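Desk clearing month at Fluvmont

In October we ask every member of the Fluvmont shared office to clear one desk. Please take one open cardboard box and put it in the middle, then decide for each thing if it goes in. Chargers are the most difficult, so please read the print before you choose.

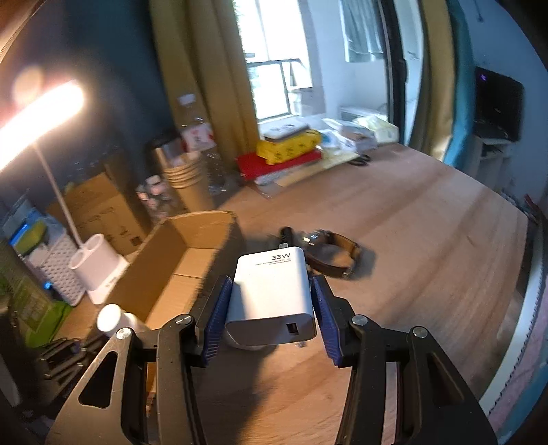 A white 33W charger, with the open box behind it.

Bottles and cans should stand or lie at the bottom, and light things come after. Full boxes can be left at the Arriaga room until 5. We have 40 more boxes for those who need one.

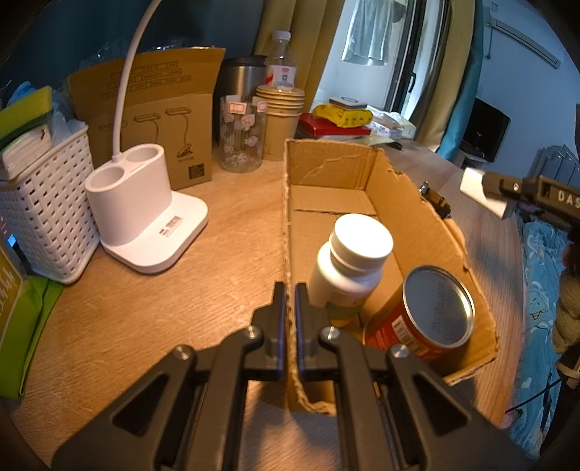
White bottle and red-labeled can in the box, next to the desk lamp.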